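Über uns

Startseite Unternehmen Sortiment Werkstätten Kontakt

Burkeo – Behälter und Einsätze für den Haushalt

Die Burkeo GmbH mit Sitz in Zunholm entwickelt und vertreibt Aufbewahrungsbehälter, Schalen und Einsätze für Küche, Bad und Hauswirtschaft. Zu unseren Kunden zählen der Fachhandel, hauswirtschaftliche Ausbildungsstätten, Wohnheime und Einrichtungen der Pflege. Das Unternehmen beschäftigt 20 Mitarbeiterinnen und Mitarbeiter in Entwicklung, Erprobung, Lager und Verwaltung.

Gegenstand unserer Arbeit sind kleine Dinge des täglichen Gebrauchs: Dosen, Körbchen, Ablagen, Schalen mit und ohne Deckel. Solche Gegenstände werden im Alltag viele Male am Tag in die Hand genommen, gefüllt, geleert, ausgespült und wieder an ihren Platz gestellt. Unsere Entwicklung beginnt daher mit der Beobachtung dieser Handgriffe. Die Form eines Behälters wird festgelegt, sobald wir wissen, aus welcher Richtung hineingegriffen wird, was darin liegen soll und wo er nach Gebrauch steht.

Unternehmensgeschichte

Burkeo ging aus einem Handelsgeschäft für Hauswirtschaftsbedarf hervor, das Großküchen und Internate im Umland von Zunholm belieferte. Der Gründer, Osvaldo Sampaio, führte dort zunächst ein reines Handelssortiment. Rückmeldungen aus den belieferten Häusern – zu hohe Ränder, Ecken, in denen sich Krümel und Seifenreste sammelten, Deckel, die in der Spülmaschine verzogen – veranlassten ihn, eigene Zeichnungen anzufertigen und bei einem Kunststoffverarbeiter in Auftrag zu geben.

Das erste eigene Erzeugnis war eine flache Dose mit gerundeten Ecken. Sie ist in überarbeiteter Fassung weiterhin erhältlich. Es folgten Einsätze für Schubladen, später die Reihe Amaral für das Bad und die Reihe Zadero für Küche und Vorrat. Der Handel mit Fremdware wurde schrittweise aufgegeben; lediglich einige Bürsten und Tücher führen wir auf Wunsch langjähriger Abnehmer noch im Lieferprogramm.

Herr Sampaio leitet das Unternehmen bis heute und ist an jeder Freigabe eines neuen Artikels beteiligt.

Unser Sortiment

Das Lieferprogramm umfasst derzeit 882 Artikel, Farb- und Größenvarianten eingeschlossen. Es gliedert sich in zwei Reihen und einen Bereich für Sonderanfertigungen.

Amaral
Schalen, Ablagen und Dosen für Bad und Waschplatz. Die Reihe ist auf wenige Grundmaße beschränkt, damit sich die Teile auch nach Jahren ergänzen lassen. Standardfarben sind Weiß und ein helles Grau; weitere Farben werden ab einer Mindestmenge gefertigt.

Zadero
Behälter für Vorrat, Backzutaten, Gewürze und Küchenkleinteile. Die Behälter sind stapelbar und auf die üblichen Schranktiefen abgestimmt. Deckel und Unterteile können einzeln nachbestellt werden.

Sonderanfertigungen
Für Ausbildungsstätten und Wohnheime fertigen wir Einsätze nach vorhandenen Möbeln. Ein Aufmaß vor Ort ist im Umkreis von Zunholm möglich. Außerhalb dieses Gebietes arbeiten wir nach Zeichnungen und Maßblättern des Auftraggebers. Das entsprechende Formular wird auf Anfrage zugesandt.

Erprobung am Tisch

Jeder Artikel durchläuft vor der Freigabe eine Erprobung im eigenen Haus. Maßgeblich ist die Frage, wie sich ein Behälter beim Einlegen und Entnehmen verhält: ob er beim Ablegen eines Gegenstandes verrutscht, ob der Rand im Weg ist, ob kleine und runde Dinge darin zur Ruhe kommen. Gearbeitet wird überwiegend mit einfachen Aufgaben, die sich oft wiederholen lassen. Ein Gegenstand wird aufgenommen, über den Rand geführt und im Behälter abgelegt, danach wieder entnommen. Eine weiße Platte auf dem Tisch dient dabei als Arbeitsfläche.

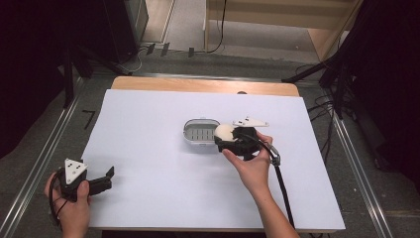
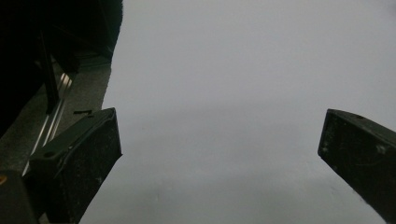 Für die Bewertung verwenden wir einen Bogen mit fünf Abschnitten: Standfestigkeit, Zugänglichkeit, Verhalten des Inhalts, Reinigung und Stapelung. Die Eintragungen werden von zwei Personen getrennt vorgenommen und anschließend verglichen. Weichen sie in einem Abschnitt deutlich voneinander ab, wird dieser Abschnitt mit einer dritten Person wiederholt.

Besondere Aufmerksamkeit gilt dem Boden eines Behälters. Öffnungen, Rippen und Vertiefungen bestimmen, wie Wasser abläuft und wie fest ein Gegenstand liegt, sie erschweren jedoch unter Umständen die Reinigung. In der Reihe Amaral haben wir die Bodengestaltung deshalb mehrfach geändert. Die jetzige Ausführung lässt sich mit einer gewöhnlichen Spülbürste erreichen, auch in den Rundungen. Bei den Behältern der Reihe Zadero verzichten wir bis auf zwei Größen auf Öffnungen im Boden.

Ebenso prüfen wir die Höhe des Randes. Ein niedriger Rand erleichtert das Einlegen, ein hoher hält den Inhalt beim Tragen zusammen. Für Behälter, die überwiegend an einer Stelle stehen bleiben, geben wir dem niedrigen Rand den Vorzug. Für Behälter, die zwischen Schrank und Tisch bewegt werden, gelten eigene Mindestmaße, die im Maßblatt des jeweiligen Artikels aufgeführt sind.

Im vergangenen Geschäftsjahr wurden 1.290 Prüfbögen ausgefüllt und abgelegt. Sie stehen den Mitarbeiterinnen und Mitarbeitern der Entwicklung dauerhaft zur Verfügung und werden bei Reklamationen herangezogen. Abnehmer mit Rahmenvertrag können die Bögen zu den von ihnen bezogenen Artikeln nach Anmeldung einsehen.

Werkstätten für Ordnung und Hauswirtschaft

Neben dem Vertrieb unterhält Burkeo ein Kursangebot für Auszubildende der Hauswirtschaft sowie für Beschäftigte in Wohnheimen und Tagesstätten. Die Werkstätten finden am Standort Zunholm statt und behandeln unter anderem folgende Inhalte:

Einrichten eines Arbeitsplatzes am Tisch
Auswahl von Behältern nach Inhalt und Häufigkeit des Gebrauchs
Einräumen von Schubladen und Schrankfächern
Beschriftung und Nachfüllen von Vorräten
Reinigung und Pflege von Kunststoffbehältern

Die Teilnehmenden arbeiten mit Gegenständen, wie sie in jedem Haushalt vorkommen. Einrichtungen können eigene Behälter und Bestandteile ihrer Ausstattung mitbringen; sie werden dann in die Übungen einbezogen. Am Ende einer Werkstatt erhält jede Gruppe einen schriftlichen Einräumplan für den Bereich, den sie bearbeitet hat.

Das neue Kursjahr beginnt jeweils im September. Anmeldungen von Schulklassen werden vorrangig berücksichtigt, sofern sie vor Beginn der Sommerferien eingehen. Einzelpersonen können sich auf eine Warteliste setzen lassen.

Werkstoffe und Verarbeitung

Unsere Behälter werden überwiegend aus Polypropylen gefertigt. Das Material ist leicht, unempfindlich gegen haushaltsübliche Reinigungsmittel und in einheitlicher Farbe nachlieferbar. Holz verwenden wir ausschließlich bei Schubladeneinsätzen der Sonderanfertigung. Oberflächen mit starker Struktur vermeiden wir, ebenso aufgedruckte Verzierungen, die sich mit der Zeit ablösen.

Angüsse und fehlerhafte Teile werden gesammelt und an den Verarbeiter zurückgegeben. Gebrauchte Behälter aus unserem Programm nehmen wir sauber und ohne Inhalt zurück. Die Rückgabe erfolgt am Werkstor oder, bei Einrichtungen mit regelmäßiger Belieferung, über das Lieferfahrzeug. Die Versandkosten für Einzelsendungen trägt der Absender.

Grundsätze der Zusammenarbeit

Abkündigungen einzelner Artikel geben wir unseren Abnehmern schriftlich bekannt. Deckel und Einsätze bleiben nach der Abkündigung noch fünf Jahre lieferbar. Änderungen an Maßen, die die Stapelbarkeit mit älteren Teilen berühren, erhalten stets eine neue Artikelnummer – auch dann, wenn der Unterschied im Gebrauch kaum auffällt.

Anregungen aus der Praxis nehmen wir gern entgegen. Hilfreich sind die Artikelnummer, eine kurze Beschreibung des Gebrauchs und die Angabe, was in dem Behälter aufbewahrt wird. Die Entwicklung beantwortet jede Zuschrift. Ein Anspruch auf Umsetzung besteht nicht.

Standort und Besuch

Verwaltung, Erprobung, Werkstätten und Lager befinden sich gemeinsam auf einem Grundstück am Rand von Zunholm. Ein Werksverkauf findet nicht statt. Besuchergruppen aus Ausbildungsstätten sind nach vorheriger Absprache willkommen; der Rundgang schließt die Erprobung und das Musterlager ein. Für den Musterversand an den Fachhandel ist das Lager zuständig, für Kursfragen das Werkstattbüro.

Bitte richten Sie Anfragen zu Sonderanfertigungen unter Angabe der Innenmaße von Schublade oder Schrankfach an die Verwaltung. Telefonische Auskünfte zu Lieferzeiten erteilt das Lager während der Geschäftszeiten.

Stand der Angaben: 1. März 2026

Impressum Datenschutz Liefer- und Zahlungsbedingungen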